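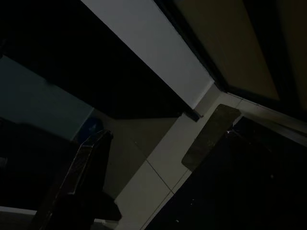
Where does Goltex keep the details my customers type into a booking form?

In the Contacts store of your own Goltex account, and it stays there until you delete it or the retention timer does.

4. Setting up privacy and retention

You've got your booking page running, so now comes one of my favorite parts of Goltex! A few minutes here will save you a lot of digging through old records later. You need to be signed in as the account owner.

4.1 Choose what you collect

1. Open Settings, then Forms, and pick the form you want to change.
2. Turn off every field you don't need. Name and email are the only 2 that can't be switched off.
3. For each field you keep, fill in the "Why we ask" box. You have 100 characters, and customers see your words right beside the field.
4. Press Save, then Preview, and try the form on your phone as well.

Note: Forms brought over from Scanlon arrive with all fields turned on – even the ones you had hidden there. Go through them before you publish.

4.2 Set the retention timer

1. Open Settings, then Privacy, then Retention.
2. Pick a period. New accounts start at 13 months, counted from the customer's last booking.
3. Tick "Warn me first" if you'd like an email 9 days before anything is removed.
4. Type your password and press Apply.

Caution: Shortening the period can delete records the same night. Export your contacts first (section 6), and check whether your tax rules ask you to hold on to invoices for longer. Invoices have their own timer.

4.3 Answer a customer's request

If a customer asks for a copy of their data, find them in Contacts and choose Prepare Copy. The file includes bookings, messages and consent history, all in one go – I love this feature. The download link works once, so make sure it goes to the right address.

Note: With the Skarkby calendar add-on connected, past appointments are also held on the Skarkby side and have to be deleted there separately.

Next: 4.4 Cookie banner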